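Shipping weight vs cubic weight on small parcels
Packaging and Freight board – 6 replies

mflores_drustow
Our carrier has started charging cubic weight on everything. A carton that weighs 641 g on the bench gets billed as 2 kg. Has anyone had a measurement corrected after the fact?

tsuchiya_fan
Check the divisor on your rate card. Ours went from 6000 to 5000 without much notice. Cubic weight in kilograms is length by width by height in centimetres, over the divisor.

kcaceres
Measure the outside of the carton after taping, at the widest point. A bulging lid adds a centimetre and their scanner will pick it up. I dispute three or four a month and win most of them with a tape measure in the photo.

Dallden
Disagree on the photo. Ours were all rejected. What worked was the scan record from the depot, which you have to ask for by consignment number.

kcaceres
Different carrier, probably. Mine has never asked for a scan record.

mflores_drustow
Rate card says 5000. Carton is 30 x 20 x 15 outside, so 9000 over 5000 is 1.8, rounded up to 2. So the bill is right and the carton is the problem. The contents would fit in half the height.

arkutier_pete
Then cut it down. Score the four corners to the new height, fold the flaps in and tape. We did 60 that way in July before ordering a shorter size. The minimum order was 3000, so be sure of your dimensions first – we were not, and still have a pallet of them.
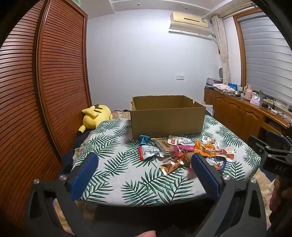
Does cutting a carton down weaken it for stacking?
Slightly, at the new score lines, though a shorter carton of the same board usually holds up well enough if the corners stay square and the tape runs past the edges.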